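In Defence of the Tea Tray

2024-08-05

My grandmother in Fullville owned 31 mugs when she died, and not one of them matched another. I know the number because I wrapped every last one in newspaper, sitting on her kitchen floor with the heater ticking away beside me, and I remember thinking that a sensible person would take six and send the rest to the op shop. I was a sensible person in those days. I kept six, and I've missed the other 25 ever since.

What I also kept, almost by accident, was her tray. It was a plain thing with a chip in one corner, and for years it lived down the side of my fridge with the baking sheets. I thought of trays as something for hospitals and hotel breakfasts. Then my knees got cranky and my kitchen got smaller, and one wet afternoon I pulled it out to save myself a second trip to the lounge room. It hasn't been back beside the fridge.

I'd like to make a case for the tray, then, and for the mixed lot of crockery that belongs on one. The shops would have us buy the set. I stood in Tasstead's last month in front of a boxed tea service by Flemura, all in the same polite grey, and it was lovely, I won't pretend it wasn't. But break one cup and you own a set with a hole in it, and you'll feel that hole every time you open the cupboard. Break one of a mixed lot and you've simply got room for another.

Colour does more work than matching, in my view. A pink tray will carry nearly anything you put on it, and a cream teapot gets on with everybody.
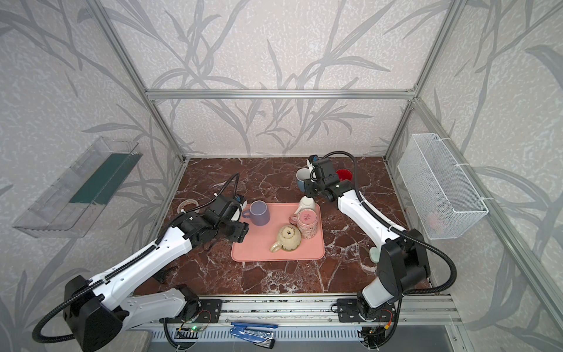
Prasert Phromma wrote to me after I'd aired some of this in an earlier column, and he wasn't having a bar of it. A tray, he said, is where washing up goes to hide. You put the cups on it meaning to carry them to the sink, and they sit there until September. He'd sooner take two cups in his hands and go back for the pot, and he thinks the walk does him good.

He has a point about the hiding. I've been guilty of it myself, with a cold half inch in the bottom of every mug and the teapot waiting patiently for someone to get up. But I'd answer that they're hiding all together, and once I do get up the whole lot goes in one go. Before the tray I was finding cups on the windowsill, on the bookcase and once in the letterbox, which I still can't account for.

My neighbours the Shuklas keep theirs on the bench all day long, purple mug for her, red cup for him, and whoever drops in gets the white one with the blue inside. I've been the white one more times than I could say. It's a nice feeling, walking into somebody else's kitchen and knowing which cup is yours.

So have a look down the side of your fridge before you buy anything. Give the tray a wipe, put the odd cups on it, and leave it out where people can see it.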